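Grout color for dark gray wall tile, can't decide
Bathrooms and Wet Rooms > Tiling
Page 1 of 1

dace_r
Posted Friday, July 31, 2026

Hello everybody. I am new here, so please tell me if this is the wrong section.

We are renovating the bathroom in our apartment and the tiles have arrived. They are square, gray, with a small speckle in them. My husband wants light gray grout because he likes to see the grid. I want dark grout because I remember the white joints at my parents' home, which were white for one summer only.

The walls are plastered and primed. One long wall is for the tub and it continues past the sink. The short wall at the end will be painted in a warm brown, without tile. The tiler comes in six days and he wants the grout color from us before he starts, as he has to order it.

My questions:

1. Dark or light, if the wall is long and the room is narrow?
2. Is it true that dark grout gets white stains from hard water? Our water is very hard.
3. How wide should the joint be? The tiler says 2 mm, the shop says 3 mm.

Thank you in advance.
Dace Rimkutė

Posted by mortarboard
Dark. I have done this job for 32 years and I have never had a customer call me back to complain that the grout hides the dirt.

For the joint, listen to the man who will hold the trowel. If he has opened a box and measured the tiles and he is happy with 2 mm, then 2 mm is fine. If he has not opened a box, ask him to.

Posted by HHolst
I must disagree a little with mortarboard. Dark grout does not hide everything. It hides soap and dust from the street, but it shows lime very clearly. I live in a hard water area too and my dark joints near the faucet looked gray and cloudy by April, after one winter. I clean them with a weak citric acid solution, and I wet the joints with plain water first. It is okay, but it is work, and I would not want to do it on a whole wall.

Behind the sink, where the water does not reach so much, the same grout still looks like new.

So my advice is to take a middle gray, one step darker than the tile. Not black.

Hanne

Posted by mortarboard
Cloudy after one winter sounds to me like too much water in the mix or too much water on the sponge. Cement grout that is washed too early loses its color in patches. People blame the lime for this every week. Who did the job?

Posted by HHolst
I did it, with my brother. It is possible that you are right about the sponge. But the cloudy part is only near the faucet and we used the same bucket for all of the wall, so I still think it is the lime.

Posted by vurkach_tiles_fan
Nobody mentioned epoxy yet? I used the Vurkach epoxy in the shower, color "Cairns," a brownish gray. It does not stain and does not need sealer. It is expensive, I paid 70 for the small bucket, and you must work fast. I had to throw away a third of it because it became hard.

Posted by mortarboard
Epoxy on a wall behind a tub is money thrown away in my opinion. In a shower floor, yes, any day. And if her tiler is not used to it, he will leave a film on the tile and it will never come off.

Posted by vurkach_tiles_fan
My tiler was me, and there is no film. But okay, I agree it is not for everybody.

Posted by dace_r
Thank you all, I did not expect so many answers in one evening.

I asked our tiler about epoxy and he made a face, so we will use cement grout. I also asked him to measure. He took tiles from three boxes and they are very even, so 2 mm stays.

About question 1, here is a long tiled wall with thin dark joints and brown at the end. My husband looked at it for a long time and said that he can still see his grid.

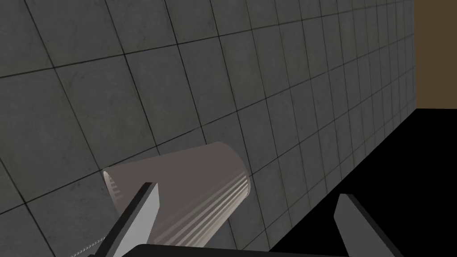 Posted by HHolst
It looks calm, I like it. I take back half of what I said. Please note that the joints on the screen are always one perfect color, and cement grout is never like this. Before you order, make a sample:

1. Glue four tiles on a piece of board with the real joint width.
2. Grout one half in the dark color and the other half in the middle gray.
3. Leave it for a week if you can, and look at it in the morning and in the evening with the lamp.
4. Splash it with your own tap water every day and let it dry by itself.

Posted by mortarboard
She has six days, Hanne. Do it with three days and a warm room. Otherwise I agree with the sample, I make one for each customer who cannot decide.

Posted by alham
Small addition: write down the batch number from the bag and buy one bag extra. I ran out in the last corner, the new bag was the same color code 1234 and it was visibly lighter. I see it every time I brush my teeth.

Posted by dace_r
The board is made and stands on the radiator shelf. I bought small bags of both colors from Steltirix, and I have asked the shop to keep an extra bag of each from the same batch until we choose. The dark half has a little white line already where I splashed it, but it goes away with a wet cloth. My husband now says that he likes the middle gray.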